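Print this page | E-mail this page
Last updated: August

Does Line Drying Save Enough to Bother?

So my project for Ms. Baumgartner's home economics class was about towels, and yes, I picked it because our dryer at home is loud and I hate it! Hoi-yan Tseng was my partner. We washed the same 2 loads over and over at her place on Bisberg, one for the dryer and one for the line out back, and wrote down the times.

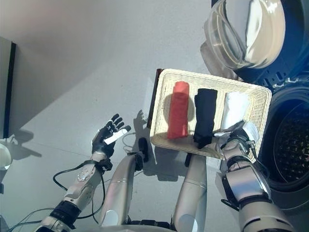
The dryer took 60 minutes every time. The line took some 205 on a sunny afternoon, and way longer when it got cloudy (we gave up once and went in for dinner). Line towels came out stiff, but Hoi-yan likes them scratchy. I would still use the line in summer. Next time I'd test jeans too.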